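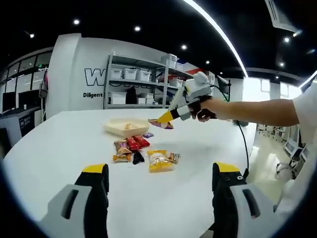

3.2 Sorting snacks at a shared table

I should say at the outset that I came to snack tables by accident. My first project was on how people put away their weekly shop, and the bit that kept tripping me up was the small stuff: the single biscuits, the sachets, the little wrapped things that don't stack and don't have a proper home in the cupboard. Tins are easy. People line tins up without thinking. Hand the same person a pile of mixed packets and one shallow tray, though, and you get all sorts of habits coming out (and quite a few strong opinions!).

So for this part of the study I kept things simple. One table, one tray, one heap of snacks in different wrappers, and a single instruction: "tidy these up as you would at home". I gave no hint about what tidy meant. We ran it at the Nimov and Montes sites up to May 25, 2019, and ended with 1,142 sorting rounds I was happy to keep. Between them they gave us 3,545 separate moves, where a move is one item leaving the table and being put down somewhere else.

The tray matters more than I first thought. In the pilot I used a deep box from Brulo, and people just swept everything in and called it done, which told me very little. A shallow tray fills up quickly, so you have to choose. Do the big puffy bags go in first and take up all the room, or do you lay the flat packets down and balance the bags on top? I had expected most people to start with whatever was nearest. Plenty did, but a good many went for the brightest wrapper first and only then worked back towards themselves.

Colour came up again when I looked at matching items. If two packets were the same, they nearly always travelled one after the other, even when something else was lying in between. I found this rather charming, and I do it myself now I've noticed it. Odd ones out were left till last, and tiny wrappers were the ones most often forgotten altogether.

Fig. 4. Snacks in mixed wrappers and a shallow tray on an oval table.

Bags with a soft pastry inside got special treatment. People lifted them by a corner of the wrapping and set them down on top of the pile, or kept them off the tray completely and gave them a spot of their own. A couple told me afterwards that a squashed cake is a wasted cake, and I can't argue with that.

I set aside 400 of the rounds for a closer look at order, using the Kundex scoring sheet with two small changes. The first was to treat a packet nudged along the table as a move only if it ended up against the tray. The second was to score turning a packet face up as its own step, as so many people did it. Both changes were made before scoring began, and the July rounds (a repeat with a round tray) were scored in the same way. Those are covered in section 3.3.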